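November, 2 p.m.

Small bottles, Rana batch. Pink and yellow, white caps on both. The order was 272 and the carton label agrees. The goal is still pink and yellow kept apart, then into the tray. The walls got wiped with Nerkadetti before lunch, the top with plain water. 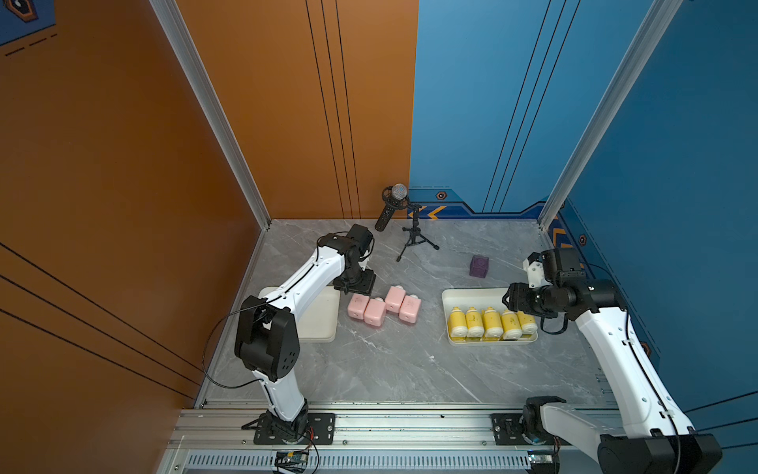 Orange wall, blue wall, marble-pattern top.

The colour on the walls is fine to keep. The marble pattern I'm less sure of — the white caps are hard to pick out against the veins. I asked for a plain gray sheet, 80 cm wide.

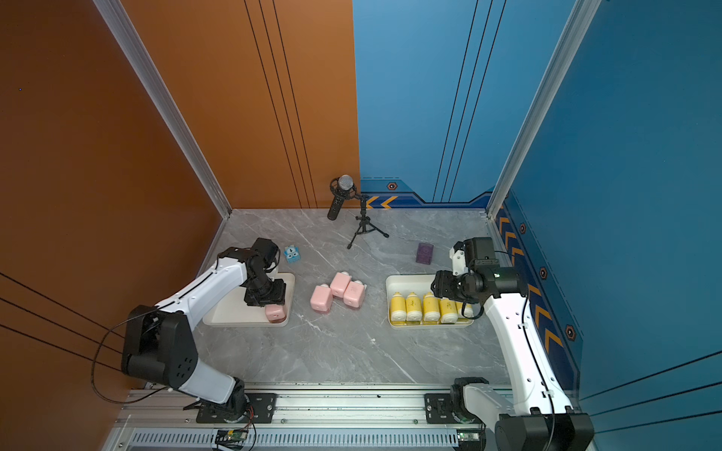

Wellberg wrote back that plain gray takes 30 days and that matte scratches sooner than gloss. They can send 2 offcuts to try first.

Said yes to the offcuts. The yellow ones have dark speckles printed on them, so check those on both finishes.

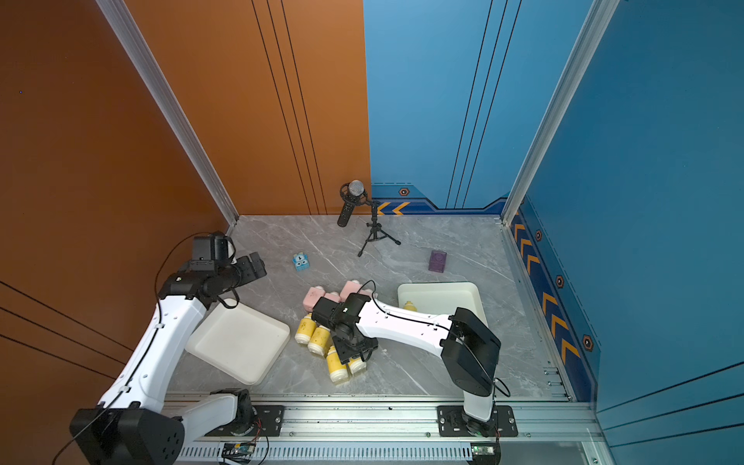
Spare caps are in the Hasisska box, bottom shelf. Still need a lid for the tray.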